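How to Apply to Hold a Group Walk on the Wollurby Estate Paths

Paths and Access Office
Last revised 2nd March

Clubs, schools and other groups may hold organized walks on the Wollurby paths at any time of year. A permit is required for any group of 50 or more. Smaller groups do not need a permit but are asked to follow the steps on route choice and conduct given on this page.

Before you apply

Read the current path notice, which lists closures and grazing dates. Applicants should have the following information ready:

The name and telephone number of the walk leader
The expected number of walkers
The start point, end point and planned route
Proof of liability coverage, if the group charges a fee

Step 1. Choose a route

Three routes are open to groups. The Hollov Loop is level for its full length and suits mixed ages. The Yimer Track follows the field boundary laid out in 1870 and has two stiles, so it is not suitable for strollers or wheelchairs. The Wurkenwood Path is closed to groups during July for hay cutting.

Step 2. Complete the application

Use Form 3, available from the office counter or by mail. Write the route name exactly as it appears on the path notice. Where a walk uses parts of two routes, enter both names and attach a sketch map showing where the group will cross from one to the other.

Step 3. Submit the application

Applications are reviewed by Revathi Kotian, Access Officer. Allow 15 working days. Groups of more than 300 must also submit a parking plan, which is reviewed separately by Ruwan Siddiqui. Incomplete forms are returned without review.

Step 4. Confirm your date

A permit is valid only for the date printed on it. If the date must change, return the original permit with a written request. A new form is not needed unless the route or the walk leader has also changed.

Step 5. On the day

The walk leader must carry the permit. Walkers should keep to the path surface and leave field gates as they find them. Dogs must be on a leash. Vehicles belonging to the group, including support vehicles, are to remain in the parking areas unless the permit states otherwise.

Signs and ribbons may be placed on the morning of the walk and must be removed by sunset. Do not attach them to trees.

Step 6. After the walk

Report any damage or injury to the office within two working days. Questions about a returned form may be addressed to Maritza Puma at the office counter.

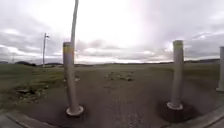 Gravel path between grass fields, with bollards at the entrance.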